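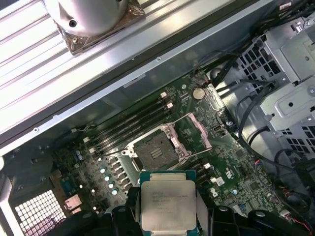
插座里的触针弯了一根，整块主板就算报废，所以拆处理器这一步不能赶时间，Manon Nguyen 在翻新流程说明会上这样提醒到场的采购方。她的意见已写入 Wostlow 本次公布的台式工作站翻新作业规范。

Wostlow 公布台式工作站翻新作业规范，首批设备交付 Marchand
2018年6月30日，新闻稿

Wostlow 今日公布适用于退役台式工作站的翻新作业规范（内部名称 Cumen），并宣布依照该规范处理的首批设备已移交经销商 Marchand。规范涵盖接收登记、拆机检查、处理器与内存处置、主板清洁、供电复核、整机测试及包装七个环节，适用对象为采用触点式处理器插座的台式工作站。

Wostlow 翻新业务负责人 Ifeanyi Etim 表示，过去各班组沿用各自的操作习惯，同一型号的设备在不同工位处理后，返修原因难以比对。Cumen 的目的在于统一操作顺序和记录格式，使每一块主板的状态均可追溯到具体工序。

一、接收与登记
设备到场后先核对资产标签，再拆除外部附件。机箱侧放于防静电台垫，开盖面朝上。操作人员须佩戴接地腕带，并在开盖前断开电源线，按住电源键释放残余电荷。登记表记录机箱外观、螺丝缺失情况及扩展卡配置，硬盘拆下后单独编号，转交数据清除工位。未取得清除记录的硬盘不得与整机重新配对。

二、处理器与插座
处理器拆装列为一级关键工序。操作顺序为：松开固定拉杆，掀起金属压板，沿两侧边缘垂直提起处理器，放入防静电托盘。提起过程中不得倾斜，不得横向拖动，不得触碰底面触点。处理器顶盖残留的导热材料在托盘内清除，不在主板上方操作。

插座暴露后应立即进行目视检查，使用带环形光源的放大镜，从两个相互垂直的方向观察触针阵列的反光是否一致。反光出现断点的，标记位置并转入复检。插座暴露期间，除检查与装配外，应加装保护盖。回装时先对准缺口，依靠处理器自身重量落位，确认四边平齐后再合上压板、压紧拉杆。出现明显阻力的，须退回上一步重新对位。

三、内存插槽与纽扣电池
内存全部取下后，检查插槽两端卡扣的回弹与裂纹。插槽内的积尘用经过滤的干燥气体吹除，气嘴与插槽保持夹角，避免将灰尘压入触点底部。内存条单独测试，合格品按容量和频率分组，同一台设备不混用不同组别。

主板纽扣电池一律更换。旧电池取出后集中存放，正负极以绝缘胶带隔离。新电池装入前测量开路电压，低于规范限值的不予使用。更换完成后重新设置系统时间，并恢复固件默认配置。
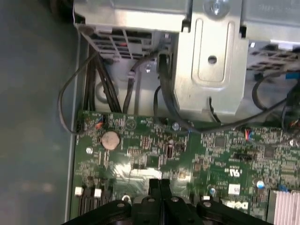 线缆的处理原则是先记录、后断开。拔下任何接头之前，操作人员应在工单上标注其走向和插接位置，前面板的细线接头逐一核对极性。供电线束不得跨压在散热器或风扇上方，回装后应留有余量，使驱动器支架可以正常拆装。线皮有压痕或硬化的，整根更换，不作局部包扎。

驱动器支架及通风格栅使用无纺布配合软毛刷清洁，清洁时应遮挡主板。支架边缘如有毛刺，需在机箱外修整，金属碎屑清理完毕后方可装回。机箱底板最后擦拭，并用磁性拾取工具沿底板检查一遍，防止遗留螺丝。

四、测试与判定
整机装配完成后进行2轮测试。第一轮为基本启动，确认固件能够识别处理器、全部内存和已连接的驱动器；第二轮为持续负载，时长20小时，期间记录处理器温度、风扇转速及供电电压。处理器温度上限设为80摄氏度，超过上限的设备停止测试，重新涂布导热材料后从第一轮开始。两次未通过的设备不再进入销售批次，拆解为备件。

测试记录与接收登记表合并归档，随整机提供一份纸质摘要，内容包括更换部件清单、负载测试温度曲线和操作工位编号。

五、交付安排
Marchand 将负责首批设备的分销，主要面向设计事务所、职业培训机构和小型实验室。后续批次所用的包装内衬由 Zita 供应，采用可重复使用的成型结构，在机箱四角及处理器散热器对应位置设有支撑。按照双方协议，Wostlow 在协议期内计划处理超过4,000台工作站，具体交付进度视退役设备的到货情况而定。

Ifeanyi Etim 表示，规范首版未覆盖双处理器机型和非标准尺寸机箱，相关条款正在编写。已采购首批设备的客户如需查询单台测试记录，可凭机箱标签上的编号向 Marchand 提出申请。

关于 Wostlow
Wostlow 从事商用计算机设备的回收、检测与翻新，业务范围包括台式工作站、机架设备及相关备件。

规范文本可向 Wostlow 翻新业务部索取，媒体问询请注明“Cumen 规范”。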